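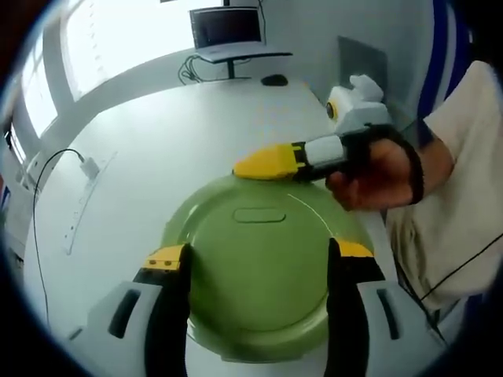
Aug 4, 2020 – Plates

Up at six. Coffee, then straight to the kitchen boxes, which I have been walking around for too long. Nour Haddadin said on the phone last night that if I didn't sort the dishes this week she would drive over and do it herself, and she would.

The green plate was the first thing I dealt with. Light green plastic, wide rim, with that little rounded recess near the middle that I have never understood. I thought it was a mark from the mold. Ruba thinks something was meant to clip into it, a cup or a lid. It doesn't matter. It is a good size for toast and it goes in the keep pile.

I made three piles on the floor after that: keep, give to Walid, throw out. Walid Twal is moving into the place on Sterkcombe Road at the end of the month and owns one fork, so most of the second pile went there without much thought. He gets the brown bowls, the big serving dish with the chip underneath, and all the mugs from my old office. I kept one mug. I also kept the two soup plates from my mother even though I never eat soup from a plate.

The throw-out pile was smaller than I wanted. Lids with no boxes. A colander with a broken foot. The lunch containers that went orange from tomato sauce and never came back.

Stopped at eleven and walked to the store for shelf paper. They wanted $58 for the good roll, so I got the cheap one. It doesn't lie flat. I cut the first piece too short and had to patch the back corner of the cupboard, where it can't be seen unless you kneel. Washed my hands about ten times today because of the newspaper ink. Everything in those boxes was wrapped in newspaper from January and it came off on the plates, so every single one had to go through the sink before it could go in the cupboard.

Lunch was cheese on toast, standing up.

Usman Paracha called in the afternoon about the table. He will take it for 50 and pick it up himself, but only if I can hold it until he borrows his cousin's truck. I said yes. I would rather have the space than wait for somebody to pay 100. He asked about the chairs as well and I said no to the chairs.

Put the keep pile away before supper. Dinner plates on the bottom shelf, bowls next to them, glasses above. Plastic things together on the low shelf by the stove, where the children can reach when Ruba brings them. The cupboard door still sticks – I need to plane the edge or just live with it until the weather dries out.

Ruba came by at seven with flatbread and half a watermelon. She looked in the cupboard and moved the glasses down and the bowls up. I left them that way. We ate outside on the step. She says Sharada Acharya is selling her dresser and I should go look at it, but I have only now emptied one piece of furniture and am in no hurry to fill another.

Back hurts. Two boxes left, both marked "misc," in my own handwriting.

Tomorrow: call Walid about a time, more dish soap, return the drill.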